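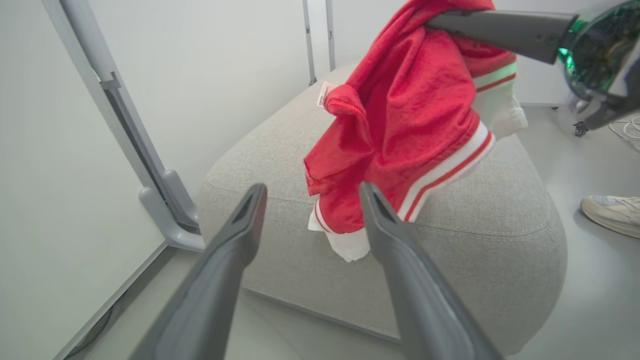

Leif Nygård asked why a robot can't just be told to fold a shirt. He had come to watch the robot club at Viltasthorpe, and he thought it would be a short job. You say "fold," and the robot folds.

It's a good question, and it takes a while to answer.

What the club is trying to do

The club meets after school from 3:30 until dinner time. Last year the students built small robots that followed a line on the floor. This year they picked a harder project, which they named Dikavow. The goal is for a robot with two arms to pick up a piece of clothing, spread it out and fold it.

Why clothes are hard

Think about a wooden block. It has the same shape on the table as it does in your hand. If a robot knows where one corner is, it can work out where the other corners are.

Now think about a sweater. Drop it on your bed and look at it. Pick it up and drop it again. It lands in a different shape every time. A sleeve may be inside out, or tucked under the back, or lying across the neck. The robot has to figure out which part is which before it can do anything useful.

You do this without thinking much about it. You know what a cuff feels like. You know that if you pull on a collar, the rest of the shirt will come along. A robot doesn't start out knowing any of that.

How the robot holds on

Each arm ends in a gripper. A gripper has two fingers that open and close like tongs. It can pinch, but it can't feel cloth the way your skin can. If the fingers close too high, they catch only air. If they push down too far, they press into whatever is under the cloth.

One arm is often not enough. When one gripper lifts a piece of clothing, the rest hangs down in folds. The second gripper can then go for another part, such as a sleeve or the bottom edge. With two places held, the robot can start to pull the cloth flat.

What the robot sees

There is a small camera near the gripper. It moves when the arm moves, so the robot gets a close view of the place it is about to grab. A computer looks at the picture and tries to find edges, stripes and seams. Stripes help a lot. A plain black T-shirt is one of the hardest things to work with, and the students save those for later.

How the robot learns

The students don't write a rule for every fold. That would take forever. They guide the arms through the job by hand and the computer records each try. One complete try is called a demonstration. The computer compares many demonstrations and looks for moves that go well with what the camera saw.

The club wants 300 demonstrations before the robot tries on its own. At the end of February it had 292. A slow one can take up to 9 minutes, mostly when a sleeve gets stuck.

Bad tries are marked so the computer doesn't copy them. The students went back through the first batch and took out 83, and those aren't part of the total.

Jobs in the club

Everyone takes turns. One student guides the arms. Another sets out the clothing and then steps back. A third writes in the notebook: which piece of clothing, how it was placed, and what went wrong. The notebook is the job people try to trade away, but it is the first thing they reach for when the robot does something strange.

Staying safe

Robot arms are stronger than they look. Keep your hands away from the grippers while the power is on. Tie back long hair. Know where the stop button is before you start.

Try it at home

You can find out what the robot is up against. You need a friend, a long-sleeved shirt and two pairs of kitchen tongs.

Drop the shirt on a bed or a couch. Hold one pair of tongs in each hand and try to fold the shirt without touching it with your fingers. Then do it again with one eye closed. For the hardest version, close both eyes and let your friend tell you where to move.

Write down the words your friend used. Did "left" mean your left or the shirt's left? The club had the same argument, and they ended up putting it on page one of the notebook. Left means the robot's left.

Words to know

Gripper: the part of a robot arm that holds things.

Demonstration: one complete try that a robot can learn from.

Seam: the line where two pieces of cloth are sewn together.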